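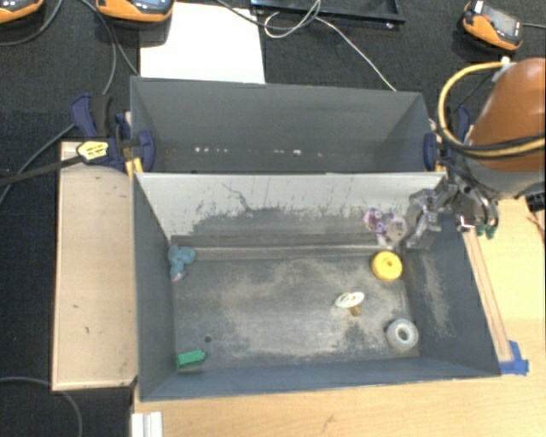 When do the new Wurnwood kerbside collection days start?

The new days start with the first collection in December for households in the east of the district, and two weeks later for everyone else.

Wurnwood, Feb 13, 2019 – Wurnwood District Council has approved changes to kerbside garbage, recycling and garden waste collection across the district, including a fortnightly garden organics service for 155 rural properties that have not had one before.

The changes follow the award of the new collection contract to Skindenik, which will take over when the current agreement with Gotness ends. Gotness will keep collecting on the present timetable until then, and residents should put their bins out as they do now.

Under the new timetable the district is divided into three areas. East covers the town centre, the hospital side of the river and the streets off Bermúdez Road. West covers the newer estates and the school. The third area, Rural, takes in all properties beyond the town boundary that already have a garbage service, along with the 155 being added for garden organics.

General garbage will be picked up weekly in East and West and fortnightly in Rural. Recycling stays fortnightly in every area. Garden organics will be fortnightly in the weeks between recycling.

A council spokesperson said the present routes were drawn up before the western estates were built.

“Trucks are crossing the river twice on some days to pick up a handful of streets,” the spokesperson said. “The new routes keep each truck on one side. For most homes the collection day will change, but the size of the bins and how often they are emptied will not.”

Bin sizes

Households keep the bins they have. Anyone who wants a larger recycling bin can ask for one at no charge once the new contract begins. A larger garbage bin will still carry the yearly fee set in the council's schedule of charges. Cracked lids and broken wheels will be repaired by Skindenik, and reports should go to the council office in the usual way.

Rural properties joining the garden organics service will have a bin delivered to the front gate before their first collection. Owners who do not want the service can decline it in writing. Forms will be sent with the rates notice and will also be at the front counter and the library.

What goes in

The rules for each bin stay the same, with one exception. Food scraps, including meat and small bones, will be accepted in the garden organics bin from the start of the new contract. Scraps can go in loose or wrapped in newspaper. Plastic bags, including those sold as degradable, are not accepted. Batteries must be kept out of all kerbside bins and can be left at the transfer station on Bermúdez Road, where there is no charge for household quantities.

Bins should be at the kerb by 6 am on collection day, with the wheels facing the house and a clear gap between each bin. They can be put out the evening before. Crews will not return for bins put out late, but a bin missed by mistake will be collected within two working days if it is reported.

Shared bins

Managers of units and shops with shared bins will be contacted separately. Skindenik will visit each site to check truck access, and some enclosures may be given a different pickup point. Businesses that pay for their own private collection are not affected.

Calendars and information sessions

A printed calendar for each area will be mailed to every household before the change. It will show collection weeks, public holiday arrangements and the opening hours of the transfer station. Large print copies will be available on request.

The council will hold two drop-in sessions at the Wurnwood Memorial Hall, with dates to be advertised in the local paper and on the noticeboard outside the council office. Staff will have the route maps on display and can look up individual addresses. No booking is needed.

Residents who need help moving their bins because of age, illness or disability can apply for assisted collection. Those already registered with Gotness will be transferred to the new contractor and do not need to apply again.

Media enquiries: Communications Office, Wurnwood District Council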